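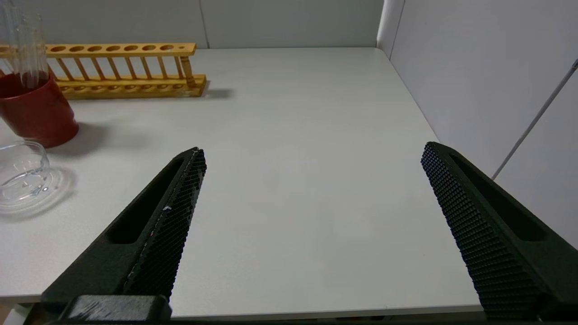
Home Features Reviews Workshop Subscribe

Two Days With a Robot That Wants to Hold Your Test Tubes

Last updated: April

I break glass. I've broken it in school labs, in my own kitchen, and once in a very nice gift shop, so when Poneck offered me two days with the Stustell, their rent-by-the-month lab arm, I said yes before reading the rest of the email. A machine that picks up test tubes for you! Where was this when I was sixteen?

The Stustell is pitched at small teaching labs and food startups, places with plenty of dull tube work and no budget for a big automation line. You rent the arm, the gripper and the cameras, somebody from Poneck sets it all up, and then you teach it your own chores by guiding it through them. I tried it at their demo space in Ginville, a plain gray-walled booth with a white table in it and a wooden floor outside.

Na-rae Chae, who runs the trials, gave me the short version over coffee and then mostly left me to it. I liked that. The controls took me a morning to get comfortable with, and my first hour was a lot of closing on thin air just to the left of where I meant to be. You do get a view from the wrist, looking out between the fingers, and once I stopped watching the arm and started trusting that view I got much better.

The fingers are the part I'd write home about. They're black, with a long slot down each one and a fine grid of bumps where they meet the glass. Poneck swaps them out as part of the rental, so you're not paying extra when the grip wears down.
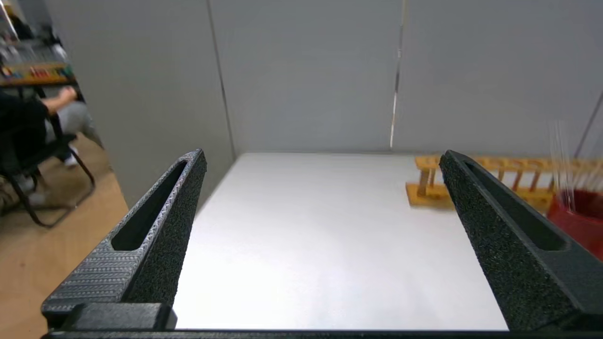 What it's good at

Slow, careful, boring things – and I mean that kindly. Taking a tube, holding it at a tilt, bringing it over to the rack. I used colored liquids so I could see what I was doing, and I'd suggest the same to anyone trying it (drink mix is fine, and cheaper than anything in a catalog).

Clear glass on a white table is the hard part. A petri dish is tough enough for me to spot with my own eyes, and I had to go in at a lower angle and take my time. If your work is mostly dishes, ask for a longer trial before you sign anything.
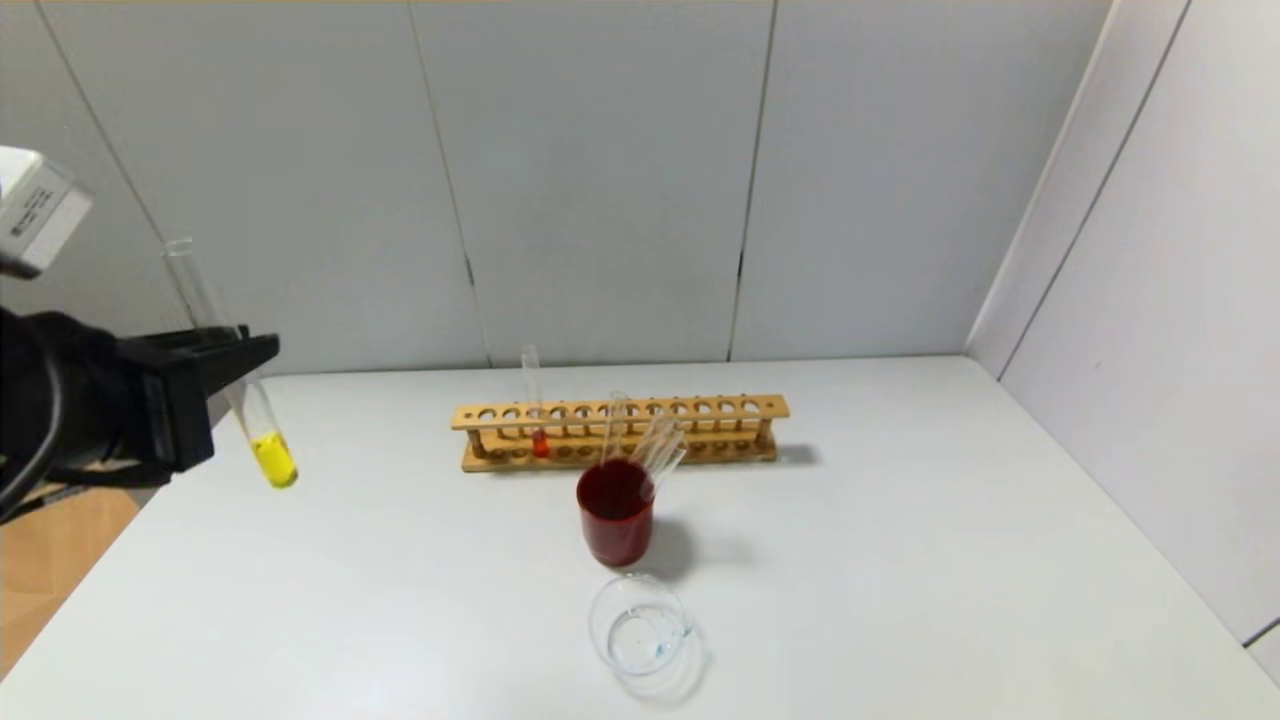

A tilted tube of yellow in the Stustell's jaws, with the rack and the red-filled beaker on the table.

What it costs

Rental comes to more than $2,000 a month with setup and training included, and the shortest contract is five months. That's a lot for a school, and I told Na-rae so. She said a shared plan is in the works, where neighboring labs would split one arm, but she wouldn't give me a price.

I'd also like a better manual. The one I had was thin on how to save a task once you've taught it, and I lost most of an afternoon's work by pressing the wrong thing. Poneck says a new one is being written. Trials at Ginville are free and can be booked by phone, mornings only.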